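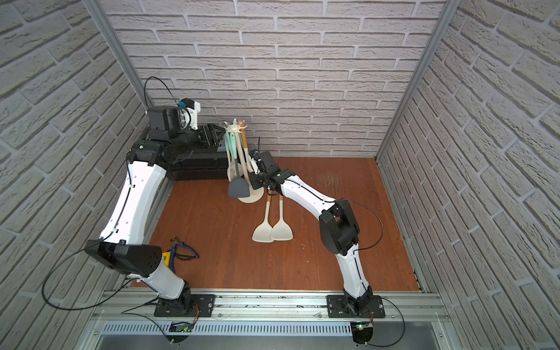

**Figure 4.** Pale grey brick pattern with light mortar lines, used on back and side walls over a reddish-brown wooden floor.

### 4. Imitation brick in rented homes

Of the 1,444 replies to the postal survey, 971 came from tenants. The rest were owners and are left out of this section (see section 7 for those). Both towns are pooled unless stated. Brultwood has the older housing, mostly terraces with real brick under the plaster; Skollatlow is nearly all post-war and has very little of it. We had expected that to matter more than it did.

Brick patterns came up far more often than we planned for. The form only asked about "wall coverings", with a blank line underneath, and people filled the line in. Grey and white were the usual colours, red much less so. Several tenants said red made a small room feel smaller. One said it looked like a pub.

Reasons for choosing it: price, hiding bad plaster, and a wish for the room to look less like a rental. The third was the one people wrote most about. Tenants who had been refused permission to paint often turned to peel-off coverings, and a few hadn't asked at all. Landlords' rules on this were patchy and in many cases not written down anywhere, so we treat the permission answers with care.

Pairing with the floor matters. A pale wall over a warm-coloured floor, as in Figure 4, was the combination most often described as "finished" or "done properly". Grey on grey got words like cold, office, waiting room. Pelletier panels (the card samples sent out with the second mailing, July) were rated in the same way, though the cards were small and some came back bent, and a card held against a wall is not a wall.

Texture next. Respondents seperated printed paper from anything with a raised face, and quite firmly. Printed paper was judged mainly on its joins: a mortar line that fails to meet at the seam was the commonest complaint of all, ahead of peeling. Raised coverings drew complaints about dust. The Riser scale for surface realism, which we borrowed from the earlier flooring study, does not have an item for seams and probably should.

Limits. Self-reported, no home visits. The word "brick" was was used loosely, and some of the answers coded here may refer to tile. Skollatlow tenants returned fewer forms with the blank line filled in, so the quotes lean towards Brultwood. Recoding of the unclear answers is dealt with in the appendix.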